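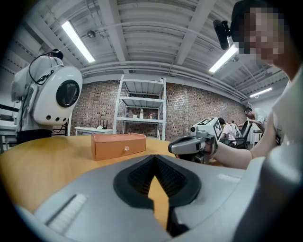

分类：机器人 / 采购与预算

设备预算终于交上去了！攒了一肚子话，开一串慢慢发。主题是：如果你们组也打算添一批手持夹爪做数据采集，钱会花到哪里去，哪些地方可以晚点再花。

先说背景。我在 Zarareo 负责采集这边的设备，从下单、收货到坏了找谁修都归我。五月要把下半年的采购计划定下来，所以最近脑子里全是报价单，吃饭都在想运费。

大头当然是夹爪本体。Brirkis 给的报价是一套 1393 欧，含本体、定位标记块和一对指垫，不含税也不含运费。我第一反应是贵，第二天把我们自己打印、自己装的那版成本重新算了一遍，嗯……不贵。工时一加进去就完全变了样子。

自制那版我还是很喜欢的！扳机手感是 Yao-tsung Liao 一点一点磨出来的，到现在还有人点名要用。可是每做一套他就得搭进去好几个下午，而他的下午在预算表里是没有单价的，这件事我以前居然没意识到。

所以这次方案是混着来：新买四套 Brirkis，自制的留下两套当备用，外壳图纸继续维护。四套这个数字我改过三遍，最开始写的是八套，后来把排班表摊开一看，同时在干活的就那么几个人，买八套等于一半在柜子里睡觉。

建议大家也先看排班再看报价。真的，顺序反过来会很贵。

然后是耗材。指垫！！我要专门给指垫发一条。它是整套里最便宜的东西，也是最容易让一下午停工的东西。一副坏了没有替换，后面全部白等。去年我们就在这上面吃过亏，Rathjen 那边补货要 34 天，我每天早上刷一遍物流。

今年指垫单独列一行，按季度下单，一次多备一些。一盒 113 欧，里面左右成对，还送清洁布（清洁布很好用，我拿了一块擦眼镜）。

有人问能不能买第三方的软垫自己裁。可以试，我们试过。问题是厚度稍有差别，夹小东西的时候手感就变了，前后两批数据放一起看也会别扭。省下来的钱最后花在了重新采集上。当然如果只是练手、不入库，裁！随便裁！

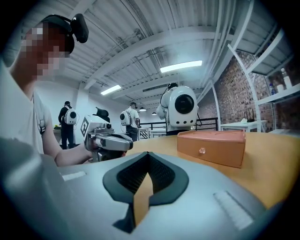
再说桌上的东西。抽屉盒、瓶瓶罐罐这一类，往年都是谁想起来谁去买，回来贴票报销，名目写得五花八门，我看到过一张收据上只写了“盒”。今年统一归到“操作物件”一栏，给一个总额，里面怎么分由带任务的人自己定。

选抽屉盒我有一点心得：拉手最好买几种不一样的。圆钮、长条、凹槽，差别比颜色大得多。同款盒子买一摞确实省心，可是练来练去都是同一个动作。Katalin Illés 为此拉了一张清单，写得特别细，连抽屉拉出来多深都要量，我已经照着下单了。

到货之后第一件事是拉二十下。别笑，有的抽屉滑轨松，有的太紧，紧的那种一拉整个盒子跟着走。太紧的我们退了一批，店家态度还挺好。

网络设备。这一条我写得最理直气壮：请给路由器留预算。它往往是最后才想起来的，然后大家就把家里淘汰的旧路由器搬来。几路画面一起跑的时候，旧机器顶不住，现场的人只会觉得是夹爪坏了，接着你会收到三条留言问夹爪能不能换。我收到过。

我的做法是采集区自己用一台，跟办公网分开，型号选现成能买到的，同时买一台一模一样的放着。坏了直接换上，配置提前导好。Kelechi Ajayi 把导配置的步骤写成了半页纸，贴在柜门里面，新来的人照着做也能弄好，我超爱那半页纸。

货架也写进去了。听上去很不起眼对吧！但采集区乱起来的速度非常惊人，水瓶、盒子、数据线全堆在操作桌上，每次开始之前要收拾半天。放一个敞开的架子，东西有地方去，桌面就能空出来。这笔钱是我全表里批得最快的一行，大概领导也嫌乱。

穿戴这边，头戴和背包我们走的是租赁，供应方是 Plallent。为什么不买？我自己的判断是这类东西换代还太快，买断之后万一接口一变，整批都得跟着换。租的话单月看着肉疼，可是包维修、包换新，维修那一项我去年一次都没有单独付过。

不过租赁合同一定要自己从头读到尾。我们第一份草稿里写的是“正常损耗不赔”，可是什么叫正常损耗没有定义。带子磨毛了算不算？接头松了算不算？Tobiloba Nwankwo 陪我跟对方来回改了四稿，最后附了一张表，一项一项列清楚。改合同的时候很烦，现在想起来很踏实。

还有一个容易漏的：尺码和肩带。背一上午和背十分钟是两回事。请在签合同之前让个子最高的和个子最小的同事都背着走一圈，弯腰，伸手，够一下桌子对面。我们有一款就是这么淘汰掉的，参数全都漂亮，弯腰的时候领子卡脖子。

下面说工时和存储。我们一个月要录超过 116 小时，之前存储预算是按“感觉”写的，结果到月底总有人半夜删文件。今年改成先估录制时长，再乘每小时的容量，再留一份备份的量。算出来比去年多不少，但至少每个数都说得出来历，开会被问到也不慌。

硬盘我没有一次买齐。先买够两个月的，后面看实际用量再补。价格会动，任务也会变，一口气买满的话，年底很可能对着一堆空盘发呆。

照明和地方布置我差点忘了，是 Chia-hao Yu 提醒的。他说你们老在讲设备，灯坏了一根谁来换？我去翻表，真的没有。现在有了，“场地杂项”，金额很小，但换灯管、买胶带、修椅子轮子都能从这里走，不用每次写申请。

有朋友私信问：预算只够一件事的话先买什么？我会先买一套靠谱的夹爪加两盒指垫，桌子用现有的，盒子从身边找，录起来再说。录过一周你就会很清楚下一笔钱该花在哪，比看十份选型文档都快。

反过来，哪些可以晚点买：漂亮的收纳箱（先用纸箱），大显示器（笔记本屏幕凑合看回放没问题），还有定制的展示台。展示台我每年都想写，每年都自己划掉，今年也划了。明年再战！

补一条给财务同事友好的小技巧：每一行后面写一句“没有它会怎样”。不用长。“没有备用指垫：停工等货。”“没有备用路由器：全组等一个人去买。”这样审的人看得懂，砍的时候也会先来问你一声。我这次只被砍了两行，一行是展架，另一行是我偷偷写进去的咖啡机，心服口服。

运费和税请单独列，不要揉进单价里。我去年揉了，今年拿两家报价一比，怎么也对不上，翻邮件翻到晚上九点才发现其中一家是含运费的。

另外给验收留时间。夹爪到了以后，我们会逐套检查开合顺不顺、标记块有没有装歪、扳机回弹是否一致，然后拿同一个抽屉盒做一轮完整的开关。全部过了才签收。第一批的时候心太急，拆箱当天就发下去用，后来发现一套标记块是松的，那天录的只好重来。

目前进度：夹爪的单子已经批了，指垫同一批走；租赁续约等对方盖章；盒子陆陆续续在到，门口快递堆成小山，拆箱拆得好快乐。

表格模板我整理一下，把内部的价格去掉再放出来，想要的留个言。也想听听你们怎么给耗材估量，我现在的办法还是看上个季度用了多少再加一点，总觉得有更聪明的算法。

哦对，再加一条，标签机也买一台吧。便宜，所有线都贴上名字，谁用谁知道。

本站使用 Cookie 来改善浏览体验，继续浏览即表示您同意我们的 Cookie 政策。　接受　|　管理设置

联系我们 | 使用条款 | 隐私 | 版权所有 | 返回顶部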